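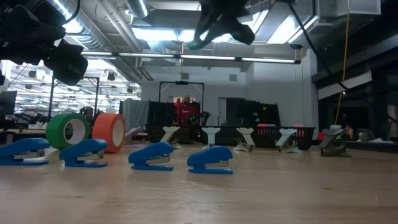 OK quick one before I have to pick up the kid. I said in November I'd write up the whole paper thing and then didn't, so, the paper thing.

Background if you're new. I have been trying to get our house paperwork into some kind of order since we moved to Urban Street. Bills, school forms, the car, the dentist, my dad's stuff, which is a whole country of its own. It used to live in a drawer. Then two drawers. Then a bag that went from the hall to the bedroom every time people came over and never quite came back.

The drawer system had one rule, newest on top. Fine for a month. Then you need the boiler receipt from two winters ago and you're on the floor at 11 at night with a lap full of pizza coupons.

What set me off was the insurance. We had a leak, not a big one, under the kitchen sink, and they wanted the original invoice for the floor. I KNEW I had it. Spent an entire evening. Found my old library card, found the warranty for a blender we gave away, found three copies of the same letter from the water company. No invoice. In the end the floor guy, Bořivoj Gajdoš, lovely man, printed me another one while I stood in his office apologizing. He keeps everything by street name. Not by customer, by street. He said people change their names and their phone numbers but the floor stays where it is. I thought about that the whole drive home.

So I tried it. Not streets obviously, but by the thing the paper is about. House. Car. Each kid. Each adult. Dad. Taxes get their own because taxes are mean. Before that I'd been sorting by who sent it, bank, city, doctor etc, and I could never remember who sent what. I can always remember that it was about the car.

Now the apps. I did try apps. I tried Omow first, you take a picture of each page and it guesses what it is. It guessed my son's swim certificate was a utility bill. Then Fleneo which a few of you wrote in about, and I did like it more, searching works, but I got 18 pages in and my arm hurt and I realized I still had to do something with the actual paper after. Scan it and then what. I wasn't brave enough to throw it out. So now there's two piles, one real and one in my phone. Gave up. If it works for you great, please don't email me again about Fleneo, I beleive you.

What I do now, more or less:

Mail comes in, gets opened standing up, next to the recycling. Envelopes go right away. Envelopes were easily half my mess, why was I keeping envelopes.

Anything that needs doing goes on the clip by the fridge. Only that. If the clip gets fat I know it's going to be a bad week.

Anything done gets the date written in the top right corner, pencil, and goes in its folder. Front of the folder. No sorting inside the folder, I'm not a museum.

Pages that belong together get stapled. I used to use paper clips and paper clips are liars, they grab the page from the next thing over and then you have half a tax letter living inside a vet bill for a year. Staple, top left, done.

Color. People get very into color. I have one color per person and that's it, a strip of tape on the folder edge. I tried a color for each type of thing too and needed a key to read my own shelf, and then lost the key.

Once a year, I clear out. I picked the first cold weekend because I don't want to be outside anyway. Took me most of a day last time, there were 14 folders and I'd let Dad's go completely. I put on a podcast and had soup. Sort of nice? My husband came in, looked at the floor, and went out again.

How long to keep stuff, I get asked this a lot and I am not the person. It depends where you live and if you work for yourself and a lot of other things. Look it up for your own place, or ask whoever does your taxes. I keep anything about the house for as long as we have the house. Everything else I'm a bit of a chicken and keep longer than I need to.

About Dad's papers. A few of you are in the same boat so I'll say a bit. He saved everything, and I mean there were bus passes. Jarmila Pešek from the old building, who helped her mother with the same thing, told me to do only one box at a sitting and stop even if it's going well. Especially if its going well. She was right, the one time I did three I cried over a receipt for a pair of shoes and couldn't do any more for a month. I keep a shoebox for things that aren't paperwork but aren't trash either. The bus passes are in there. It doesn't need a system.

Cost, since someone will ask. Folders were $25 for more than I needed. I looked at one of those nice filing cabinets, the low kind with wheels, and it was $210 and I closed the tab. Everything is in a plastic crate on the closet shelf. The crate is ugly. The closet has a door.

Stuff I still haven't figured out: manuals (do we need them? they're all online, and yet), kids' drawings, anything that comes folded in eight with tiny print. Also the school sends half by email and half crumpled in the bottom of a backpack and there's no system on earth for the backpack half. Last week I found a permission slip with a banana situation. The trip had already happened. He went, so I guess I signed something.

Next time I'll do the recipe binder, which is in worse shape than any of this. Half of it is my aunt's handwriting and the other half is torn off the backs of flour bags. If you have a way of keeping recipe cards clean while you cook please leave it in the comments, I've ruined the dumpling one twice.

Ok it's ten to three, shoes, keys, going.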